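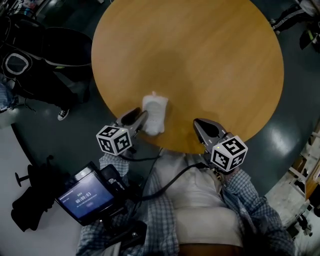
3.2 Collecting the demonstrations

I should say up front that I was the skeptic on our team about doing this by hand. My first robot lessons were all given by remote control, sitting at a console in Humberg with a joystick in each fist, and I had grown fond of it. With hand-held grippers you skip the robot completely while you teach. You stand at the table and do the job yourself, with the same kind of jaws the robot will have, and the policy learns from the motion of the tool. Each gripper carries a marker cube with black square patterns behind its jaws, so the head view has something to lock onto, and a little screen on the left handle shows a timer, which reads 00:00:03 in Figure 2. I got very attached to that timer! If I was still dithering over where to put my left hand when the seconds began to climb, I knew the take was going to be a slow one, and slow takes teach a robot to dither too.

Marjan Nikzad and I wrote the task list together, and we kept it plain: pick up, hand over, set down, all on one round table. We recorded 42 takes per task in the hand-held condition and 25 by remote control (the remote sessions were done at Drurevbridge, on the older Rostami arms, and they wore us out much faster). Before any of that, every demonstrator got 12 practice takes that we threw away. I'd argue for more practice next time. People squeeze far too hard at first, and they also forget that the robot can't lean over and peek around its own wrist the way we can.

Figure 2. Hand-held demonstration at the round table, head view and gripper view. 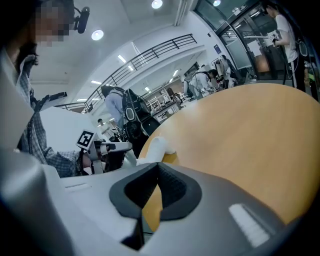 The other thing I'd change is the cables. They never spoiled a take that we kept, but I caught myself planning my reach to suit them – a short arc to the left, elbows in – and that habit shows up in the data if you plot the wrist paths side by side. The remote takes have a different flaw. There the operator stops before every contact, looks, then creeps forward, and the policy trained on those takes creeps too, even over bare tabletop where it has no reason to be shy.

So we trained on each set alone first, then on both mixed, with the Prerkamgate split held back for testing. Marjan wanted to trim the pauses out of the remote takes before mixing. I didn't, mostly out of stubbornness, and we ended up running it both ways. Section 4 starts with the untrimmed version, as that is the one we planned in November.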